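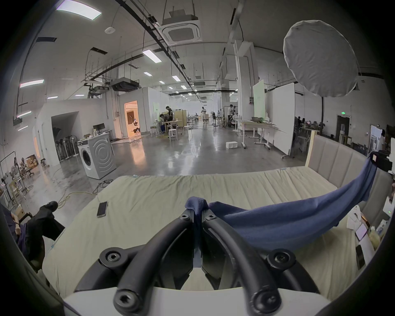

in-ho_ahn
Depth first, then fabric. A fitted sheet cut for a 9 inch mattress won't hold on a 16 inch one, whatever the elastic is like.

nuria_g
Agreed on depth. Mine is beige, slightly wrinkled after every wash, and the corners stay put. Wrinkles are a dryer problem – pull it at 46 minutes and put it on the bed right away.

btufa
Disagree on the dryer. I line dry the Stembridge cover and it comes out flatter. Heat kills the elastic.

nuria_g
Any numbers on that? I have about 78 washes on a Grorent, all tumble dried on low. Elastic still recovers.

btufa
No numbers. Two covers failed, both at the foot end.

Yu-na Ki
Foot end failures are usually from lifting the cover by one corner. Release both foot corners, then roll toward the headboard.

in-ho_ahn
With a padded headboard I do the head end first. There's less room for your hands there.

btufa
Will try rolling on the next one.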